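Sunday, March 30, 2025

Starter trial, second week. Fed the Osei rye culture at seven, 50 g flour to 50 g water. Smell sharper than the Trarnum one, less like apples. Koen wants both kept going until July. 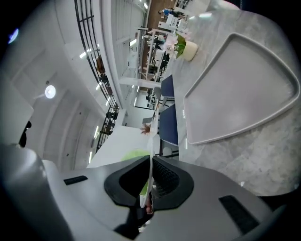 Notebook: Sourdough

Dough at 31 degrees rose too fast and tore when shaped. Dropped the proving box by 2 degrees and started again with the same flour. Salt went in late, my mistake. 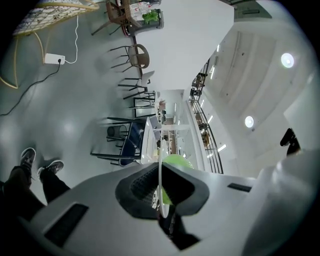 Second batch held its shape better. Crumb still tight near the base. Next time a longer rest before shaping, and ask Anouk which sack she used.

Comments (2)

Anouk Verhoeven: The Flillton sack, opened on Thursday.

Koen Segers: Try less water in the rye first.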